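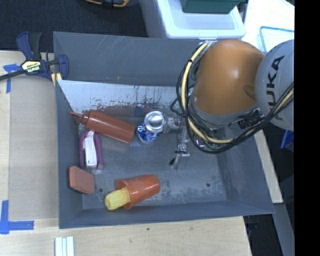
Progress report to the Stidstead Games Fund, December
By Ilango Iyer

Dear all, thank you for your patience with this report. It covers the second part of the grant for Tritodbridge, our railway building game. I write it in the same order as the plan we agreed.

The track editor is finished. A player can now lay curves, slopes and crossings, and can take them back one step at a time. The undo was more difficult than I have estimated, and it cost us the time which was meant for the weather. For this reason the rain and snow are moved to the next period. I would like your agreement on this change.

The signals are working, but not on every map. On the harbour map, called Ultcombe, two trains can still enter the same block when the player pauses at the wrong moment. We have a saved game that shows the fault every time, so I expect it can be repaired before the next build.

The open test had 336 players. They sent us 89 reports, and many were on the same matter: the colour of a closed signal is too near to the colour of the station roofs. We changed the roofs. Another frequent wish was for bigger cargo trains. The limit is now 2000 tonnes, and the mountain route Trujillo had to be balanced again, as the old engines could not climb it with such a load.

Money: we are inside the budget. The music has cost less than planned, and I ask to move the remainder to the French translation, which has no line at present.

Still open are the tutorial, the controller support and the sound of the brakes. The tutorial exists on paper only. The next build goes to testers on a Friday, and your access keys will continue to work.

With kind regards,
Ilango Iyer

Comments

mossytrack: Bigger trains, finally! Will my old saves load in the new build?

Ilango Iyer: Yes, except saves made on Ultcombe. I am sorry for this.

penny_halt: I liked the red roofs. Could they be an option?

dunnock7: Please don't drop the snow altogether, it's the part I backed this for.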